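去Plimham看人教机器人刷卡

从Junurthorpe坐车到Plimham要一个多小时，中间换一次班车。班车司机听说我要去看机器人，问我是不是去看它们打架。我说是去看它们学着干收银台边上的活，他明显失望了，后半程没再跟我说话。

Asadi的开放日办在他们自己的训练场里，一栋原来做冷库的平房，墙很厚，门也很厚，推门的时候我用了整个肩膀。签到台发一张胸牌、一双鞋套和一份对折的日程。胸牌上我的名字少了一个字，我没有去改，反正少的那个字平时也没什么人叫。上午参观的有14个人，分成两组，我这组由Mirjam Strebel带。她管示教这一块，说话很快，走路更快，讲到关键处往往已经拐过了下一个弯，所以我笔记里有好几句话只有前半句。

第一站是她所谓的“幼儿园”，也就是手把手拖动示教。操作员把机械臂切到零力模式，像扶着老人过马路一样拉着它走一遍动作，控制器把各个关节的角度一路记下来，再让它自己走。Mirjam让我们轮流试。任务简单得有点侮辱人：从A托盘拿起一个小方块，放进B托盘。我前面那位先生拉得很优雅，轮到我时，我在半路上犹豫了一下，想看看自己挡没挡着后面的人。回放的时候，机械臂也在半路上犹豫了一下。全组都笑了。我第一次看见自己的优柔寡断被一台机器这么忠实地保存下来，而且可以无限次重播。

Mirjam说这正是拖动示教的毛病：它学的是你的动作，连你的坏习惯一起学。另外人的手一直搭在臂上，腕部相机里到处都是人的胳膊，将来拿去训练，模型会以为干活之前得先长出一只人手来。所以他们现在大部分数据靠遥操作，人坐在旁边，手里握一副主手，主手怎么动，那边的臂就怎么动。

去遥操作区要穿过一条走廊，走廊里贴着历年的失败记录，我很喜欢这一段，可惜队伍不停。匆匆抄下两条：“将发票当作卡片，连续出示九次”；“成功刷卡，随后将卡片放入顾客的咖啡”。署名都是Omid Tabrizi。后来吃午饭时我见到了他本人，他说咖啡那次不能全怪他，杯子放的位置“很有误导性”。

遥操作区分成几个隔间，各搭一个小场景：一个厨房角，一个药柜，一个邮件分拣台，还有一个仿照景点票务处搭的柜台。操作员坐在侧面的椅子上，脚下有个踏板，踩住才算录制，松开就停。Farhad Hosseinzadeh正在录刷卡任务，他做这个之前是调钢琴的，我问他两者有没有相通之处，他想了想说，都是坐着，都容易腰疼。
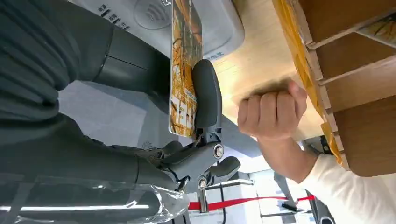 刷卡这个动作我每天做好几回，从来没有觉得它值得学。站在Farhad身后看了十来分钟以后，我改了主意。卡片薄，硬，边缘滑，两根手指夹住以后，它很乐意以任何你没想到的角度转过去。从腕部相机的视角看尤其清楚：橙黄色的卡面上印着一座格子状的塔，指垫直挺挺地顶在卡面上，卡还是有点歪，后面就是那台白色读卡器，上面印着非接触支付的波纹标志。人看见那个标志就知道往哪儿凑，手腕自己会找角度。机器得有人带着它凑，凑上许多遍，每遍还不能凑得一模一样，否则它学会的就只是空中的某一个点。画面右边还有一只攥紧的拳头，白袖子，离指垫很近。我看着那只拳头，想起自己每次等“嘀”的一声时的样子，大概也没松弛到哪里去。

我问Mirjam，为什么不干脆把卡固定在机械臂上，或者给机器人装个芯片，往读卡器边上一站就付了钱。她说这个问题每次开放日都有人问，然后看了看表，像是在记录今年它出现得有多早。她的回答是，付款本身没有人在乎，他们要的是“薄片类物体贴近平面”这一类动作，刷卡、递票、把标签按到盒子上，底下是同一套手艺。付得出钱的机器人满世界都是，捏得住一张卡片的不多。

这个任务目前攒了1417条示教，每条从踩下踏板算起，到松开为止。其中有300条是故意录的“救场”：先让卡片歪掉，或者贴错位置，再由操作员慢慢纠正回来。Farhad说救场最难录，因为人一旦知道自己是在演失误，就会失误得很假。他示范了一次假的和一次真的，我看不出区别。他说模型看得出。我没有办法验证这句话，但他说得那么笃定，我就记下来了。

接着轮到参观者坐上椅子。我们组里最踊跃的是Kianoush Dehghan，在Jemomgate一家物流公司做采购，一路上问的全是价钱。他坐下，握住主手，踩下踏板，手往前一送，那边的臂就气势汹汹地朝柜台去了。Farhad松松地说了一句“踏板”，Kianoush抬脚，臂停住。他又试了三次，第三次把卡片夹了起来，但面朝下。他很满意，我也觉得应该满意。

我自己坐上去以后，最意外的是没有手感。主手有一点阻尼，可是夹没夹紧，手指是不知道的，只能看屏幕。我夹得太用力，卡片微微弯了；松一点，卡片就往下溜。我开始理解超市里那些对着自助收银机发呆的老先生，他们面对的也是这样一种没有回应的东西。录完以后，Farhad给我的那一条打了标签，我凑过去看，写的是“不用”。他解释说这只是表示不进训练集，没有别的意思。

午饭在旁边的小食堂，有炖豆子和一种很硬的面包。我跟Omid和Mpho Sithole坐一桌。Mpho负责数据质检，每天的工作就是看录像，快进，倒回去，再快进，把踏板踩晚了的、中途换过手的、操作员打喷嚏的都挑出来。我问她怎么从录像里看出打喷嚏。她说机械臂会先往后仰一下，然后猛地点一下头，“非常像人”。她还说每个操作员都有自己的笔迹，她不看编号也能认出是谁录的：Farhad收尾特别慢，Omid总是从左边绕，新来的人在抓取之前都要悬停一会儿，好像在请求许可。我问她这算不算问题。她说算，所以他们隔一阵就让大家换任务，免得机器人学成某一个人。Omid说他不介意机器人学成他。Mpho没有接话，把面包掰开泡进了豆子里。

下午本来安排了自主演示，就是没有人操作，由训练好的模型自己来。日程上写的是四十分钟，实际看到的要短一些。药柜那边做得不错，拉开抽屉，取出小盒，关上抽屉，动作里带着一种公务员式的从容。邮件分拣台把一个信封放对了，把另一个放到了两个格子中间的隔板上，信封在那里平衡了好一会儿，大家都没有说话。票务柜台那边在换夹爪，没有演成，Mirjam说一月份的开放日可以再来看。我觉得可惜，整个上午都在看人教它刷卡，很想看看它自己刷一回。

问答环节问得最多的是会不会抢走收银员的饭碗。Mirjam说以现在的速度，它刷一张卡的工夫，后面排队的人可以先把饭碗吃空。这个回答显然用过很多次，但效果还是好的。我问了一个小问题：操作员一天录多久。答案是录一段歇一段，全天加起来不到四小时，再长动作就开始变糙，Mpho那边会退货。有人问能不能在家录，她说试过，操作员家里的猫对主手很有兴趣，那一批数据全部作废。

散场时每人领到一个纸袋，里面有宣传册、一支笔和一张印着Asadi标志的硬卡片，说明书上写“可供练习”。我在回程的班车上拿出来，用拇指和食指夹住，试着不动手腕，只用胳膊把它贴到前排椅背的扶手上。试到第四次还是歪的。司机从后视镜里看了我一眼，还是上午那一位。

想去的人注意两点：冷库的老墙隔热很好，夏天里面也凉，带件外套；报名表上的鞋码要填准，鞋套是按码发的，我填小了一号，走到药柜那里左脚的就裂了。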